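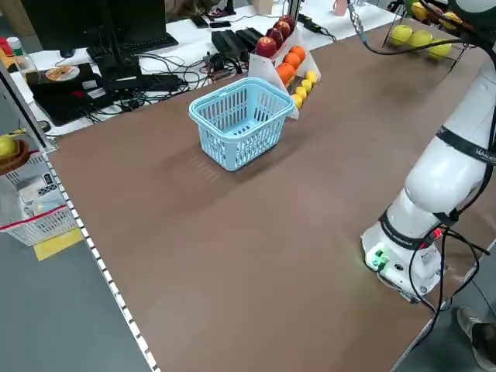

My cousin Valentin asked me at a family lunch in August what I do all day, and I said I put fruit in a basket. He laughed, then saw I meant it, and went quiet in the way people do when they're wondering whether to ask about your rent. So I promised him a proper answer, and since it got rather long over the washing up, it's going on the blog instead.

I gather examples. The arm needs to learn how to do a job, and the way it learns (at our place, anyway) is by being given a great heap of goes at that job, done properly, with a person steering it. You move a pair of handles, the arm moves with you, and everything gets saved: where each joint was, what the cameras saw, when the grip opened and when it closed. One go is called an episode. My job is to make episodes, and then make more of them, and then look through what I made and bin the rotten ones (sorry).

The current job is called Kaler. All our jobs have names out of a list that Marius Zamfir keeps — he's my brother and also, unhelpfully, the person I report to — and they don't mean anything, so don't go looking. Kaler is fruit picking, in the supermarket sense. There's a white stand with apples on top, oranges in the middle and lemons along the bottom, and a light blue basket in front of it. You get a line of text such as "put two lemons and an orange in the basket" and you do that. Then you put everything back on the stand by hand and do the next line.

I've been on it long enough now to have opinions about fruit.

Lemons are the worst. They look easy, being small and on the lowest shelf, nearest the basket. But they're pointy at both ends, and if you close on one a bit off the middle it squirts out sideways and goes for a wander along the table. In my first week I chased one lemon round the basket three times before giving up, and then found out I'd been recording the whole time. Marius kept it. He didn't keep it for training, he kept it for my birthday.

Oranges are lovely. You can come at an orange from any angle you like. Apples are fine as long as you're patient, but they live on the highest shelf so you've got to bring the arm up and over, and coming back down with one I always want to cut the corner and brush past the oranges. You mustn't do that. If I clip the oranges twice in 30 goes, then clipping the oranges is a thing I've taught, and some months from now the arm will do it with great confidence and everybody will wonder where it picked up the habit.

That's the part I find hardest to explain to people. It copies what I do, including the bits I don't know I'm doing! When we first ran the thing on its own, for a job before this one (Simora, which was cups), it would get to the cup and stop dead for a moment before closing. Every single time. We looked for a fault in the software for most of an afternoon. Then Marius pulled up some of my episodes and played them one after another, and there I was, stopping dead for a moment before every cup. I was breathing in. I breathe in before I do anything fiddly, apparently, and I'd passed it on to a machine with no lungs.

I don't do it now, or I do it less. I try to breathe on the way there.

The other thing I had to unlearn was being neat. When I started I put the basket in exactly the same place for each go. I'd even picked out a smudge on the table top to line it up with, and I was quite proud of that. My first full batch was 314 episodes and they were beautiful, very smooth, hardly a wobble, and they were nearly useless. The arm learnt that fruit goes to one particular spot in the air. Slide the basket over by the width of a hand and it would drop an orange tidily onto bare table, then go back for the next one. Out of that whole batch we kept 57, mostly to have something to compare against, and I went home and ate a lot of toast.

So now I move things. The basket goes a bit left, a bit nearer, turned so the long side faces the stand or turned so it doesn't. The handles can be up or down, and I've come to care about that more than is healthy, because a handle sticking up is a thing to bump into and a folded one isn't, so both need to turn up in the data. I change the order I do the fruit in. I'll take an apple from the end of the row, then one out of the middle where it's got neighbours. If you always take from the right-hand end you get an arm that can't cope when the right-hand end is already gone.

People ask why we don't clear up the desk behind. Everyone who comes in asks that, my mum included. There's a monitor back there, a keyboard, the power supplies, heaps of black cable, and we leave it all be. We did try a bare background with Simora, and the results were gorgeous until someone put a coat down. Real places have clutter in them. There's green-yellow apples on the black wire rack as well, and another in a woven bowl, and they're not what the arm's asked for when the line says "red apple", so it has to learn to leave them alone. I keep wanting to eat one and I'm not allowed.

What makes a bad episode, since Valentin asked that too? A dropped fruit isn't automatically bad. If I drop an orange, then pick it up sensibly and carry on, that's useful, as the arm will drop things too and it ought to know what to do next. We tag those as recoveries and Marius would like more of them than I give him. The bad ones are where I dither. I hover over the stand, go left, change my mind, go right, and there's nothing in the recording to say why, so all it could learn from me is hovering. Those go. So do the ones where I've misread the line and put in three lemons because I was thinking about lunch. (Those can sometimes be saved by changing the line to match what I did. It feels like cheating, but it's a perfectly true recording of somebody putting three lemons in a basket.)

I check through at the end of each session, and I'd say the checking is what's made me better at the doing. Watching your own episodes back at double speed is a bit like hearing your voice on an answerphone. I'm much slower going down than coming up. I favour my right side. I put lemons down gently and practically throw the apples, and I'd have sworn in court that I treated all fruit alike.

Then there's the sheet. Bataineh is what we call the sheet — it's a big table of which combinations have been done and which haven't, basket positions down the side and lines of text across the top, and the squares fill in as you go. I love it. I know I shouldn't pick my work by which square I'd like to see coloured in, but there was a whole column for "empty the bottom row" sitting white for ages because everyone avoids lemons, and in the end I put the kettle on, rolled my sleeves up and did the lot in a morning. Four lemons a go, over and over. My wrists were humming by the end of it.

Sore wrists are a real thing, by the way, if anyone's reading this because they've been offered similar work. Take the breaks. I do 30 goes and then get up, even if I'm in the swing of it, and I've got the chair a good bit higher than I thought I'd want it. Your shoulders will tell you if it's wrong. Wear shoes you don't mind standing in as well, since you're up and down to reset the fruit far more than you're sitting.

Does it work? It's getting there. The last time we let it loose on the fruit it managed apples and oranges quite happily, with the basket in places it hadn't seen before, and I made an embarrassing noise when it went neatly up and over the oranges on its way down. My path, that. I'd know it anywhere. Lemons it still chases, and I'm afraid I know where it got that from too.

Next up is Kurkano, which is folding tea towels, and I've been told to practise at home. I've got a pile of them on the kitchen table now and I've found out I fold them differently depending on whether the radio's on. Marius says to pick one way and stick to it for the first batch, then start mixing it up once we can see it's learning anything at all. Valentin, if you've read this far, you owe me a coffee, and you can bring your tea towels.

Recent posts

Tea towels, a first attempt
The cup that wouldn't
Why I talk to the kettle
Moving house with 2 cats and no van
Soup for people who are tired
My brother is my boss and other problems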